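Cups and a Can: The White Table
Gallery by Haoran Yao
Posted 23 February 2018
Filed under: Tables, Drinks

I have been asked more than once about the colored cups, mostly by people who are thinking of buying colored cups. I don't sell them and I'm not sure I would recommend them. The idea, as it was pitched to us at Brerkuria, is that everyone picks a color in the morning, keeps it all day, and the pile in the trash gets smaller. Zurgate has a whole page about this on its website, with a chart. I read the chart twice and still couldn't find where the numbers came from.

We went ahead and ordered a case anyway. A case is 286 cups, an odd number to settle on, and I assume it has to do with the carton. The plain white ones from Jornier were cheaper by a fair bit. They hold the same amount of liquid, as far as I can tell with a measuring jug and a little patience.

What I will say for the colors is that they are easier to look at on a white table than white cups are. Whether that is worth the extra money depends on how often you knock over a cup you didn't see. I have done it twice in my life.

Click any picture for the larger size. Color will vary with your screen, and the yellow-green in particular seems to come out differently on every monitor I try.

Gray and yellow-green, both with white rims, and a red soda can. The small red thing is down in the bottom of the yellow-green cup. 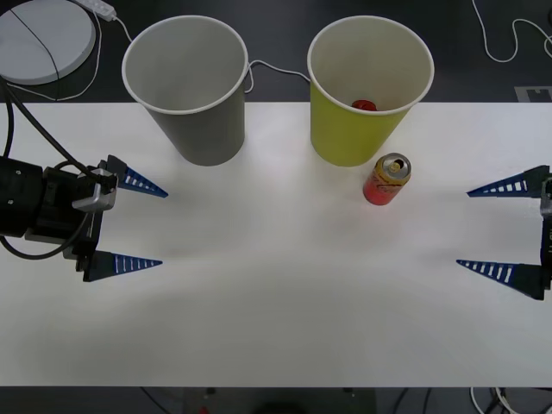 Coca-Cola Zero Lemon, and plenty of white tabletop. 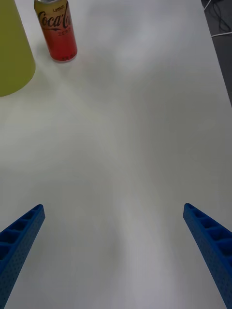 The table gets more questions than the cups do, so I'll deal with that too. People write in wanting to know if a matte white top is practical for drinks. My answer is that it depends who wipes it. The Pretorius catalog calls theirs "carefree," a word I have learned to distrust on anything you set a drink on. Ours has been in use since September. Cola comes off if you get to it within the hour. Coffee takes longer, and there was one ring that needed baking soda and most of a lunch break. I would not call that carefree.

I also don't believe the claim that a matte surface hides marks. It hides shine. In light from the side you can see every smear on it, and in light from overhead you can't see any of them, so people who shop for tables in showrooms should ask somebody to turn off half the lamps. I did this once and the salesman thought I was joking, then went and found the switch.

Back to the color scheme. We ran it for 11 working days with 6 people. I kept a tally on the back of an envelope, so please don't quote me as a study. On the first day everyone remembered their color. By the third day two people had both decided they were gray, and one of them had started a fresh cup after lunch "just to be safe." By the end we were using about as many cups as before, only prettier. Zurgate says results improve with a sign on the wall. I suppose a sign on the wall would improve the results with white cups, too.

A marker pen works better. You write your initials on the side and there's no arguing about it. Use a fine tip, and write before you fill the cup.

As for cans, a few readers have told me they don't see why you would pour a can of soda into a paper cup in the first place. I don't either, unless you're splitting it. A standard can splits well enough between 3 small cups if nobody is greedy, and it goes flat a good deal faster once you've done it. I have seen it said that a tapered paper cup keeps the bubbles longer than a straight glass. I've tried it and tasted no difference at all, but my tongue is not a lab and I'm willing to hear from someone who did this properly.

If you have the same cups and found that they cut down on waste, send me your figures and how you got them. I'll post them whether I like them or not. Please don't send the chart, I have the chart.

More in this section:
Mugs that claim not to drip
Coasters, cork and otherwise
The folding table, one year later

All pictures may be reused with credit to the site. Comments are read before they appear.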